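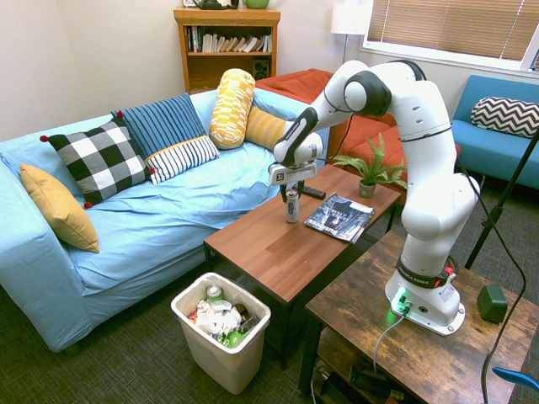 About Idberg

Idberg furnishes and maintains living rooms and shared lounges in rented housing. The company was started by Anouk Schouten and Habibur Chowdhury, who still run it, and it currently looks after 117 rooms under contract.

What we supply

A standard lounge set consists of a sofa with a washable slipcover, a coffee table, a side table and low shelving for books and a speaker. Cushions are ordered separately. Blue and yellow is the combination most clients choose; stripes, checks and plain covers can be mixed within one order. Wooden tables are supplied in dark or reddish-brown finishes with the grain left visible.

How a room is maintained

Each room is visited every two weeks. A visit takes about 40 minutes and follows a fixed order:

Coffee table - drink cans and cups removed, magazines squared up, remote control returned to its place, top wiped along the grain.
Sofa - slipcover pulled straight and tucked, cushions shaken and set back.
Shelves - books upright, speaker dusted.
Plants - watered if the soil is dry, brown fronds cut off.

Slipcovers are washed at our Bangera workshop, managed by Nazma Jayawardena. Repairs to table tops are done at the same address.

Contact

New contracts: Parveen Seneviratne
Maintenance schedules and replacement covers: Sandamali Gamage

Page last revised 2018-09-05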